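Foro Clusero > Casa y orden > Telas, ropa y costura

Tema: Doblar camisas de cuadros sin que parezcan un acordeón

percalina_70
Abro hilo porque en el taller llevamos una semana con esto y ya no nos hablamos en el café. Tenemos una montaña de camisas de franela, paños y retales de cuadros para el mercadillo, y hay dos bandos: los que doblan siguiendo las líneas del cuadro y los que doblan "a ojo", que es una manera elegante de decir que hacen una bola y la aplastan. ¿Hay algún método que sirva para personas con prisa y poca fe?

Tornavoz
Siguiendo el cuadro, siempre. El estampado te regala una cuadrícula gratis. Si ni así te sale recto, el problema ya no es textil.

mariposa.de.plomo
Discrepo. El cuadro de una camisa barata casi nunca va a hilo. Doblas por la línea, muy ufano, y al llegar al bajo te sobra un pico de tela que parece la oreja de un perro. Yo doblo por las costuras y que el dibujo haga lo que quiera, como los hijos.

Tornavoz
Compra camisas menos baratas.

mariposa.de.plomo
Qué consejo tan útil para un mercadillo de segunda mano.

Gurrumino
Yo uso la tabla de doblar Dratberg. Tres movimientos y listo. Mi mujer dice que hago tanto ruido con ella que parece que estoy montando un andamio, pero las pilas salen que da gusto verlas.

percalina_70
La tabla la tuvimos. Acabó de bandeja para los bocadillos el segundo día y ahora nadie quiere apoyar en ella una prenda clara.

Annick Hervieu
Buenas. Llevo los lotes de tela en Cirketia y doblo por obligación, sin vocación ninguna. Lo que nos ha funcionado:

La franela se dobla en tercios a lo largo y luego por la mitad, dos veces. No la planchéis antes, es tiempo tirado. Se alisa con el antebrazo, de dentro hacia fuera, y a otra cosa.

Los paños de cuadros van aparte de las camisas. Si los mezcláis, la pila se vence hacia un lado y a los cinco minutos la tenéis en el suelo.

Y el doblez gordo, el lomo, mirando hacia fuera. Así se ve el color sin tener que desmontar la torre.

Tornavoz
Lo del lomo hacia fuera lo firmo. Lo demás suena a que en Cirketia os sobran las tardes.

Annick Hervieu
Nos faltan, por eso no planchamos.

percalina_70
¿Y dónde las guardáis una vez dobladas? Nosotros tenemos estantería de cubos y a la semana cada cubo es un país con sus propias leyes.

Gurrumino
Cubos, jamás. Baldas largas y santas pascuas. En el cubo se mete "una cosita un momento" y la cosita se jubila allí.

mariposa.de.plomo
Al contrario, la balda larga es un desfiladero: cae la primera pila y caen todas. El cubo por lo menos contiene el desastre. Tengo una Awan de 21 huecos desde noviembre y solo me avergüenzo de cuatro.

Gurrumino
Dentro de un año te avergonzarás de los 21.

Annick Hervieu
Yo estoy con los cubos, pero con tela de un solo tipo en cada uno. Lo que no aguanta ningún sistema es el suelo. Tú dejas una bolsa negra junto a la pared y al rato tiene compañía: otra bolsa, un trapo, algo que iba camino de otra parte. De las sillas no hablo, que las nuestras, las verde amarillento, cada día amanecen en un punto distinto de la sala y no hay quien tenga una a mano cuando le duele la espalda.

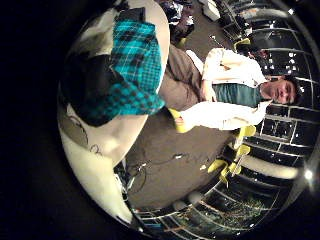 En cuanto a los cuadros oscuros, verde azulado con negro y cosas así, yo los pondría siempre en la pila de arriba. El negro atrapa cualquier pelusa y abajo del todo nadie se la quita. Y si lleváis también tela negra lisa, que no toque las claras, sobre todo si no sabéis cuántas veces se ha lavado.

Tornavoz
Las sillas se apilan, digo yo.

Annick Hervieu
Pásate un día y se lo dices tú a las sillas.

percalina_70
Tomo nota de los tercios y del lomo. Lo de un tipo de tela por cubo lo voy a proponer mañana, a ver quién me retira el saludo.

mariposa.de.plomo
Ponles etiquetas. No las lee nadie, pero luego puedes señalarlas con el dedo mientras suspiras.

Gurrumino
Insisto en la tabla Dratberg. Se lava con agua y jabón, lo de los bocadillos tiene arreglo.

percalina_70
Tenía sobrasada, Gurrumino.

Gurrumino
Ah. Entonces no.

Tornavoz
Y sigo diciendo que por la línea del cuadro. He doblado 70 camisas así para la parroquia y no se quejó ni una.

mariposa.de.plomo
¿Las camisas o las señoras?

Tornavoz
Las camisas. Las señoras las volvieron a doblar todas.

percalina_70
Actualizo: bando de los tercios, cinco personas. Bando "a ojo", tres, aunque uno dice que se pasa si le dejamos quedarse con una franela granate. Le he dicho que sí. Mañana empezamos por los paños, y si alguien sabe doblar una sábana bajera para dos manos y poca paciencia, que abra hilo nuevo y me avise.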